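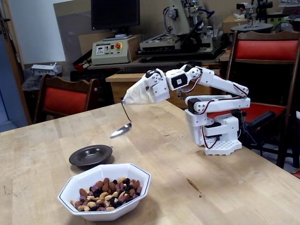

Groline Butcher-Block Table, 140 cm: long-term review

Price paid: £400, plus delivery
Bought from: Groline's own site
Used for: eating, baking, laptop work
Rating: 4 out of 5

I bought the Groline table in March to replace a glass-topped one that showed every fingerprint. I wanted a plain wooden top, pale enough to suit a north-facing kitchen, and I didn't want to pay oak farmhouse prices. My shortlist came down to this and the Paiva, which is a bit cheaper and comes ready lacquered. The Groline is sold unfinished, so you oil it yourself. More on that below.

Delivery and assembly

It came in two boxes on a Friday, a day later than booked. The top was wrapped in cardboard and foam with corner protectors, and had no dents. The leg box had split along one side but nothing had fallen out. The driver leaves everything at the front door and won't take it upstairs. The top on its own is a two-person lift.

Assembly took me 83 minutes, including finding a proper Allen key, as the one supplied was soft and began to round off by the second leg. The instructions are drawings only. They are clear enough except for step four, where the brackets are shown upside down. If the bolt holes don't line up, turn the bracket over and they will. Leave all the bolts finger tight until the table is standing, then go round again.

The top

Butcher block is made of strips of timber glued side by side, and how it looks depends on how well the strips have been matched. Mine is even in colour with a few darker strips near one end. There are some small knots, all filled and sanded level. The long edges are slightly rounded, which is kinder on the forearms than the glass was. The corners are sharper than I would like and I took them back with fine paper before oiling.

I checked the top with a straight edge when it arrived and again last week. It was flat the first time. It now has a slight cup across the width, small enough that a mug sits steady anywhere on it. I think that is down to the radiator behind it. Groline's leaflet says to keep the table well away from heaters and I don't have the room to do that.

Oiling

The leaflet asks for three thin coats with a day between each. I used Burkatwood hard oil, in the clear version, and gave the underside two coats as well. Skipping the underside is a common mistake, as the two faces then take up moisture at different rates. The oil turned the wood a shade warmer and it has stayed there. One tin was plenty, with enough left over for a top-up coat in the autumn.

Don't put things back on it too early. I set a stack of books down on the second evening and they left a mark that had to be sanded out.

Daily use

Water beads on it and wipes off. Tea is fine if you get to it within a few minutes. Beetroot left a pink patch that faded over a fortnight, and turmeric left a yellow one that hasn't gone. Hot pans need a trivet. I don't cut on it directly, though the wood would take it, because I don't want to be sanding every month.

Cutlery dropped on the surface does leave small dents. They show when the light is low and from one side, and not much otherwise. A damp cloth and a warm iron will raise the shallow ones. Plates and bowls with rough unglazed bases leave fine scratches if they are dragged, so I stuck felt pads on the worst of ours.

Stability is good along the length and only fair across it. Kneading dough makes it rock a little. Tightening the leg bolts after the first month helped. The feet adjust by turning, and you will need that on an old floor.

Against the Paiva and the Vadness

I have used a Paiva at a relative's house. The lacquer needs less looking after, but hers has chipped along one edge and you can't patch it neatly. The Vadness is heavier and doesn't rock at all. It also costs a good deal more, and its top is only 2 cm longer than this one.

Good: solid wood at a fair price, easy to repair, well packed.

Less good: poor Allen key, sharp corners, some sideways movement, needs oiling before you can use it.

I would buy it again for the same room. If you don't want to oil a table once or twice a year, get the Paiva.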